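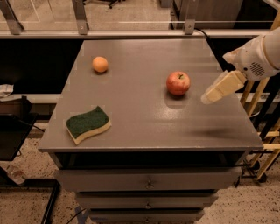 Ulgate cabinet-top station, head camera. Gripper beside the apple, orange farther back, sponge near the front corner.

Ulgate Pick Faults

Teleoperated and scripted picks from the Drendmont bench, including the ones where the gripper lied to us. If you came for a clean set of grasping demos, the clean part is in the folder called good and you can leave now with our blessing. The rest of this file is mostly about the folder called frozen.

What's in it

Up to 3000 episodes of one arm working over one cabinet top. Objects vary by session but are mostly fruit and kitchen things. The task is given as a short text instruction ("pick up the apple", "put the sponge by the orange") and each episode ends when the operator presses the pedal or the script gives up.

Each episode folder holds:

head.mp4 — video from the head camera
joints.csv — commanded and measured joint positions
gripper.csv — commanded width, reported width, motor current, status word
task.txt — the instruction, as typed, typos and all
outcome.json — the automatic label, plus the human label if there is one
notes.txt — present only if someone was annoyed enough to write something

The fault

The gripper controller (a Kiteck board, bought used) reports finger width over a serial line. If a message from the board arrives truncated, our driver is supposed to mark the reading as stale. What it did instead was keep the last good width and stamp it with a fresh time. As far as every downstream program could tell, the reading was current, healthy and extremely stable.

The automatic success check asks whether the fingers closed to a width greater than zero and stayed there through the lift. A frozen reading passes this test beautifully. It passes better than a real grasp, which wobbles. So for a while our most confident successes were episodes in which the arm approached an apple, closed on nothing, rose with great dignity and carried air to the drop point.

Youssra Belkadi found it while looking for something else. She had sorted the episodes by grasp stability to choose a few for a talk, and the top of the list was the arm holding nothing, over and over. Her entry in the log from 3rd October reads, in full: "The best ones are all fake. Going home."

The part that was a safety matter

A wrong label is embarrassing. The same frozen value also fed the force limiter, and that is why the bench was shut down until the driver was fixed.

The limiter backs the motor off when the fingers stop moving and the current climbs. With the width stuck, it decided that the fingers had already stopped before the close command went out, treated the first rise in current as ordinary friction, and reset its own timer. On a sponge you would never notice. On an apple you get a dent. On one orange we got juice in the finger pads and a bench that smelled cheerful for a week.

No one was hurt. Zodwa Nkuna was reaching in to reset an object during one of the affected runs and felt the gripper close harder than it should have on the object she was about to take. She hit the stop. The arm stopped. The stop button is wired separately from everything described above, and we would like to thank whoever insisted on that before any of us worked at Drendmont.

Bench rules since then:

Hands stay off the tabletop while the drives are live, even for a "quick" reset.
The driver now drops the arm into hold if it misses two gripper messages in a row.
The limiter reads motor current directly and no longer believes anything it hears about width.
Whoever restarts the Kiteck board runs the open-close check before the first episode and writes down that they did.

Why the messages were truncated

We have a cause we believe and a cause we can prove, and they are different. The provable one is a loose connector at the wrist end of the gripper cable. Bending the wrist past a certain angle would drop bytes, and the angle was a popular one, as it's what you need to come down on something near the far side of the cabinet. Reseating the connector made the errors go away.

The one we believe is that the used board also browns out when the arm accelerates hard. We saw it happen on nine occasions with the good connector and a scope attached, then never again after Zodwa labeled the scope "brownout trap". The power supply was swapped in May. Make of that what you like.

Labels

outcome.json has these fields:

auto — success or fail from the width check. Known to be wrong in frozen. Kept as it was originally written.
human — success, fail or unsure, from a person watching the video. Missing for much of good.
width_trust — ok, stale or unknown, computed afterward from the raw serial log.
limiter — normal, late or unknown.

Use human where it exists. Where it doesn't, use auto only if width_trust is ok. If you train on auto across the whole set, you will get a policy that has learned to mime. We know because we did it, and it was very good at it.

The check set

There are 100 episodes in the folder check, each watched separately by Youssra and Zodwa. They are for testing fault detectors, so please don't train on them. Where the two disagreed, human is set to unsure and both opinions are in notes.txt, sometimes with feelings. Most disagreements are about whether an object that slides out of the fingers at the drop point was placed or abandoned.

Known problems we have not fixed

The glossy tabletop reflections move with the room lights, and early sessions did not record which lights were on.
The arm blocks the head camera's view of the fingers in a fair share of reaches. In those episodes the human label leans on what the object does during the lift.
Video and gripper clocks drift apart in long sessions. The script align.py in the Bouazza tools folder corrects most of it. It prints a warning when it can't, and the warning is worth reading.
Objects were replaced when they got tired, so "the apple" in one session is seldom the apple in the next.
The unknown folder is what it says. The raw serial logs for those sessions were overwritten by a cleanup script that worked perfectly.

Reporting more of the same

If you find an episode in good where the gripper is plainly holding nothing, open an issue with the episode name and the time in the video. Youssra reads them. Please don't title it "haunted gripper", as we have that one already and it was closed as a duplicate.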